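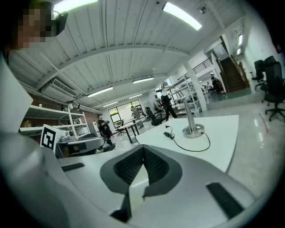

Tenant Storage FAQ - Benavides Building

Updated Wednesday, September 11, 2019. Replaces the June version, please toss that one.

Who can rent a storage locker?
Anyone on a current lease. Sublets too, but the main leaseholder has to sign the form. No outside renters, sorry, we get asked this a lot.

How many are there?
80 in the basement. None on the upper floors anymore - those closets went back to being closets.

What sizes?
Small and large. Small fits a bike or a few boxes. Large fits a couch standing on end, if it's a short couch. Measure first. We can't swap you the same week if it doesn't fit.

What does it cost?
Small is $200 a year, large is $300. Billed once, up front. No monthly option. If you move out early we refund whole months only, so leaving on the 2nd gets you nothing back for that month.

Is there a deposit?
No. There's a key fee if you lose the key, see below.

How do I get on the waiting list?
Fill out the yellow form at the Kaston Street office or email us with your unit number and the size you want. If you don't say what size we put you down for small. You don't need to call to check you're on the list. You'll get a reply, usually within a couple of days, longer around the first of the month.

How long is the wait?
Small ones, a few weeks. Large ones, could be a year. People hang on to those.

What can't I store?
Gas, propane, paint thinner, anything that burns. Food, including pet food and bird seed (mice). Tires - this is new. Car batteries. Live plants, it's dark down there. Fireworks, and yes that includes the small ones.

Can I store something valuable?
You can but our insurance doesn't cover it. Check your own renters policy, a lot of them cover off-unit storage up to some limit. Ask them not us.

I'm with Praltidum for renters insurance, do they need a letter?
They ask for proof you rent the locker. Your reciept is fine. If they want the square footage it's printed on the back of your agreement.

When is the basement open?
6 am to 11 pm every day. Your front door fob works on the basement door durring those hours. After 11 it won't, so don't prop the door.

Does it get damp?
North wall a little, in spring. Put things up on a pallet or shelf. Plastic bins beat cardboard. We run two dehumidifiers, please don't unplug them to charge stuff.

I lost my key.
Email us. New key is $15, goes on your next bill. Don't cut the lock off yourself. If you already did, the lock is $40.

Can I use my own padlock?
No. Fire department rule, we need to be able to open all of them.

What was the 2,913 number on my last bill?
Account code for Trarnano, the new billing system. Not an amount. It should of been on a separate line. Fixed for the next round.

Can I share a locker with a neighbor?
Fine with us. One name on the agreement though, and that person gets the bill.

How do I give mine up?
Email, empty it, sweep it, drop the key in the office slot. Anything left after 14 days gets hauled off and you pay for the haul.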